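Search the course site
Enter keywords Go

Robot Learning from Examples, Handout 4: Collecting Your Own Data
Orathai Boonchu

Okay, so last time we talked about what the learner does with examples once it has them. Now we get to the part I like best (and the part most of you will complain about by May), which is going out and getting the examples yourselves.

A quick reminder of the words we're using. A demonstration is one try at one task, from the moment you start recording to the moment you stop. A session is a batch of demonstrations done in one place by one person. And a task is whatever you wrote on your task card - "unstack the bowls," say, or "put the mug next to the kettle." Please write the card before you pick up the gripper! I've read so many cards that were clearly made up afterward to match whatever happened.

For the first assignment each pair collects 20 demonstrations in a real home, on a real table. I know the lab bench is easier. I also know what comes out of it, and I showed you the Willitz plots in class: the policy trained on bench data alone did fine on the bench and then fell apart as soon as there was a patterned tablecloth and daylight coming in from the side. Shiny surfaces are hard, clear things are hard, and people's kitchens and dining rooms are full of both. 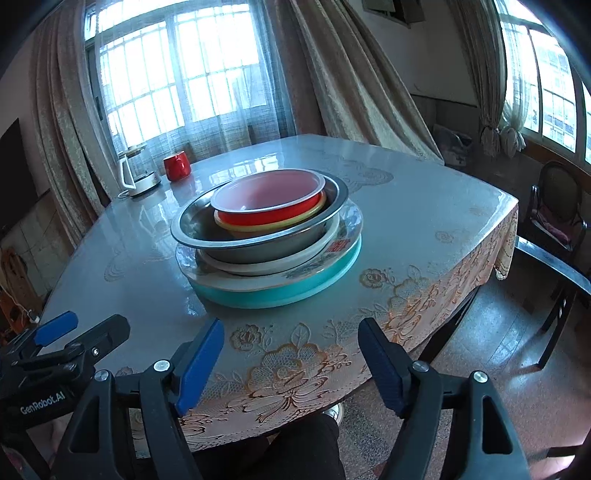

Nested dishes are a favorite of mine for this assignment. Two rims sitting close together look a lot like one rim to a small network, and the learner has to figure out which bowl you meant to grab. Steel is worse, and it'll pick up the color of anything you put near it. So if you do a stacking task, change the order of the bowls between demonstrations, turn the whole stack a bit, and slide it to a different part of the table. Don't change all of it every time, though. I'd do a few runs with one arrangement, then move on to the next.

How you move matters too. Go slower than you would with your own hand, but don't creep. Most good demonstrations of a single pick run nearly 8 seconds, and when I see one that's three times that long, it's usually somebody hovering over a rim trying to decide. Decide first, then record. Keep the fingers in view during the approach, and open them all the way before you let go.

What about mistakes? Keep them, but label them. If you bump the bowl and recover, that's useful - the learner rarely gets to see a recovery otherwise. If you drop it and give up, mark the run as failed and do another one. Failed runs don't count toward your 20.

On the log sheet I want the task, the arrangement, the time of day, and who was holding the gripper. Swap partway through so we get two people's habits in there. In the Phromma set one person did everything, always coming in from the right, and the policy learned to do that even with a wall in the way (we'll watch that clip next week, it's great).

Upload through Jolell when you're done and check that every file opens before you head home.

Related handouts
Handout 2: What Counts as an Example?
Handout 3: Copying an Expert
Handout 5: Cleaning and Splitting Your Runs
Reading notes: the Flakwood kitchen study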